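11월 17일

투론 과제의 중간 결과를 정리해야 하는데 하루 종일 빨래만 봤다. 박사 과정에 들어올 때 어머니께는 인공지능을 연구한다고 말씀드렸다. 틀린 말은 아니다.

오전에는 벨레르 정책을 다시 돌렸다. 학습에 쓴 시연은 모두 2,936개. 그중 834개는 3월에 모은 것인데, 그때는 옷을 집는 위치를 사람마다 제멋대로 정해서 지금 보면 거의 방언 수준이다. 그걸 빼고 학습한 쪽과 넣고 학습한 쪽을 비교하는 것이 이번 주의 일이다. 상식대로라면 빼는 쪽이 이겨야 한다.

60회 시행해서 넣은 쪽이 16회 더 성공했다. 지저분한 데이터가 이겼다. 나는 지난달 회의에서 그 데이터를 버리자고 꽤 길게 연설했고, 회의록에도 남아 있다.

짐작 가는 이유는 있다. 깨끗한 시연만 본 정책은 옷깃이나 모서리가 안 보이면 그대로 얼어붙는다. 3월 데이터에는 엉뚱한 데를 잡았다가 고쳐 잡는 장면이 많다. 그러니까 우리가 서툴렀던 것이 도움이 됐다는 얘기인데, 논문에는 '복구 행동의 다양성'이라고 쓸 생각이다.

한쪽 팔이 하늘색 천을 들고 다른 팔은 집게를 벌린 채 그쪽을 향한 순간. 양팔 조건은 늘 여기가 제일 조마조마하다.

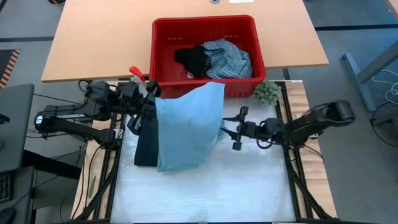
오후, 시점 비교

아바시 인코더를 쓰면 카메라 위치가 바뀌어도 괜찮다고 해서 낮은 시점 영상도 같이 넣어 보았다. 괜찮지 않았다. 반들거리는 탁자에 비친 것까지 물체로 세는 모양이다. 특징 지도를 띄워 보니 빨간 통보다 통의 반사에 더 관심이 많다. 청색 옷 두 벌이 위아래로 겹치면 경계도 못 찾는다. 솔직히 흐린 화면에서는 나도 한참 봐야 한다.

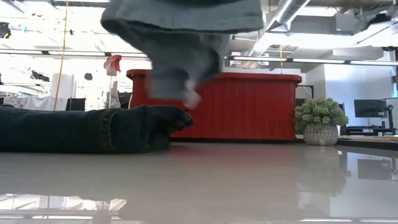
낮은 시점 화면. 앞쪽에 접힌 데님, 위쪽에 흔들려 찍힌 청회색 옷.

반사를 지우는 전처리를 넣을지, 그냥 무광 천을 깔지 고민 중이다. 후자는 오 분이면 되고 전자는 한 절 분량이 나온다. 툴티아 워크숍은 여섯 쪽을 채워야 한다.

내일 할 일: 성공 판정 기준 다시 쓰기. '대충 접힘'은 안 된다고 지적받음. 시드 바꿔서 양쪽 다 재학습. 회의에서 했던 연설 철회하기, 되도록 짧게.

집에 오니 건조대에 내 빨래가 나흘째 걸려 있다. 안 접고 잔다.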